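20th June
Posted by the Wolano blog

Fourteen more runs in the bag — all snacks in a tin. I squeeze the grippers, pick something up, put it down, and the recording goes into the Sternodov set for the learning model to copy. 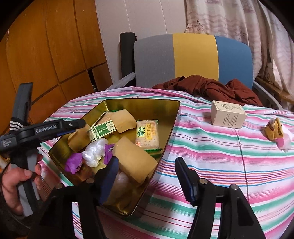

Do slow runs spoil the set? Slow is fine, as long as the hand keeps moving, and I only bin a run if I stop dead.

Crinkly wrappers are still my least favourite! In May I binned 10 runs on those alone. Next up is the cutlery list from Oltska, two evenings' worth.

Last updated: 20 hours ago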